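Why Do Old Wooden Floors Creak?

By Jianhua Kong
1/15/24

Walk across an old wooden floor at night and you may hear a squeak or a groan. The sound can be loud enough to wake a dog. It comes from wood rubbing against something: another board, a nail, or the beam underneath.

Wood was once part of a living tree. Inside it are tiny tubes that carried water. Even after a tree is cut and sawed into boards, the wood can still take in water from the air. When it takes in water, it swells. When the air is dry, the wood gives that water back and shrinks.

In many homes, the air gets dry in winter when the heat is on. The boards shrink and small gaps open between them. Now each board has room to move. Step on one and it slides down its nail a little, then springs back up. That rubbing makes the squeak.
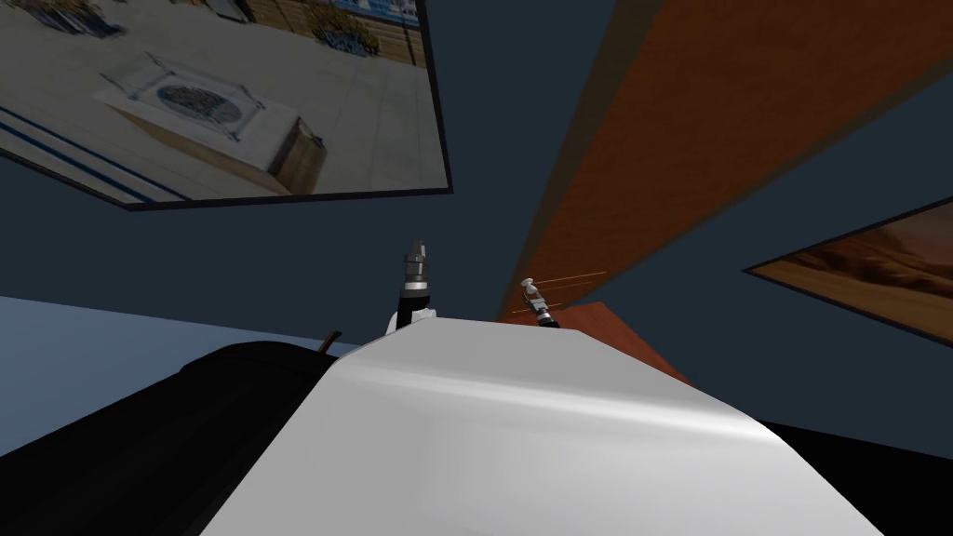
Reading time: 2 minutes

Furniture and door frames are made of wood too, and they also change size. A door that sticks in summer may close easily by October. A drawer can do the same thing. People who build with wood know this and leave small spaces so the parts can move.

Not every floor creaks. Tile does not swell the way wood does, and it is usually set in a hard layer that holds it still. Carpet can make a creak quieter, but the boards under it may still move.

The old schoolhouse in Flandley has a wooden floor that is more than 500 years newer than the oldest part of Bullbridge church, which was built in 1265. The church floor is stone and makes no creaks at all. The schoolhouse floor creaks in nearly every room - the stairs are the loudest part.

Can a creak be fixed? Often it can. A grown-up can put in a screw to hold a loose board tight. Some people shake powder into the gap so the boards slide past each other quietly.

Try this at home: walk slowly across a wooden floor and listen. Mark each squeaky spot with a bit of paper tape. Check the same spots again in summer and see which ones have gone quiet.

Last updated: 9 months ago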